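List archive: Mokberg Neighbors
Prev by thread | Next by thread | Index | Search
Print this message | E-mail this message

June, 7:40 a.m.
From: Simin Nikzad
Subject: Re: sourdough in hot kitchens

> My kitchen gets so warm by noon that the dough turns to soup before I can
> shape it. I follow the Finach recipe to the letter and it still spreads
> like a pancake. Does anyone just give up until fall?

Don't give up! I had the same soup last summer (two weekends of it, and my kids ate an awful lot of flatbread) and what saved me was cutting the starter way down. I use 40 grams now where the recipe wants a lot more, and I mix with water straight from the fridge. It feels wrong and the dough sulks for the first hour, but by lunch it's puffy and still holds together.
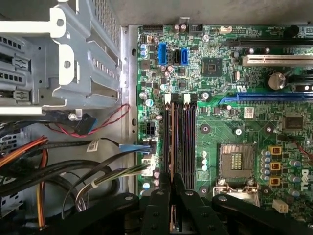
The other thing is the flour. I switched to the bread flour from Palaniappan, the little shop on the corner past the bank, and it takes the heat much better than the supermarket bag I was buying. I also quit proofing on top of the fridge, silly me, that's the warmest spot in the whole apartment. Now the bowl sits on the floor by the back door with a plate on it, and the shaped loaf goes in the fridge overnight.

Oh, and I bake at six in the morning, before the place heats up. My husband thinks I've lost it, but he does eat the bread!

If you want some of my starter I can leave a jar on the porch, just write me off list so I know to feed it first. Has anybody tried rye in this weather? Mine went sour so fast I tossed it.

Simin

Print this message | E-mail this message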